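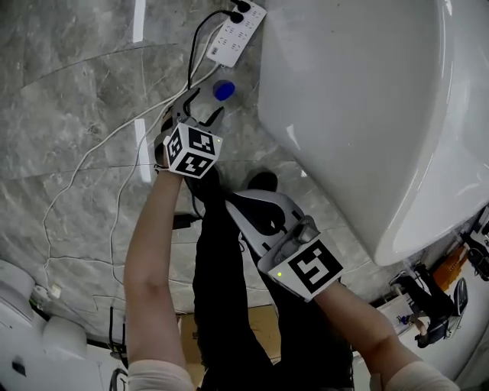
Marble floor by the toilet, power strip and stray blue cap

marblemouse
Nov 11, 2018
Hi all, long time reader, and I finally have a floor of my own to fret over! It's gray marble with pale white veins, polished, and it runs right up to the toilet. I love it dearly, but the strip lights show on it like two long streaks and every little smear comes up with them. And then there's the clutter: a white power strip, a bunch of thin white cables wandering off across the stone, a plug lying there with nothing to do, a bottle cap. I'd like to tidy it all up and then give it one good cleaning. My neighbor swears by vinegar. Yes or no?

Juhl_63
Please, please no vinegar on marble! It etches, and you'll be left with dull rings you can't wipe off. I use Sarnovar stone soap, one capful to a bucket of warm water, and then I buff with an old towel (my knees complain for a day, but oh, the shine). I'd get that power strip up off the floor before any water comes out, too.

tilda983
I'll disagree a little with Juhl on the soap. It left a film on mine after one summer, and I spent most of July getting it off again. Plain warm water and a microfiber mop does me fine. Agreed on the vinegar, though.

marblemouse
Thank you both, the vinegar goes back in the pantry. The rest of the room has white corrugated metal on the ceiling, long fluorescent lights and a gray air conditioner up on the wall, so whatever I do down below gets plenty of light on it. 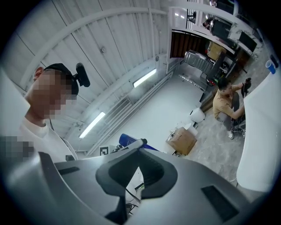

Cistik
I'd start up high, then. Dust the light fixtures and the air conditioner vents first, or you'll be mopping the same floor twice. For the cables I like the Gitedex clips, the stick-on ones. Mine came in a bag of 111 and I have used seven.

Juhl_63
Stick-on clips never held for me in a bathroom, Cistik, the steam gets them. Screws for me every time. And tilda, were you rinsing after the soap? It does want a rinse.

tilda983
I rinsed! Twice! We may have to agree to differ on this one, but I'm glad we saved the marble from the vinegar.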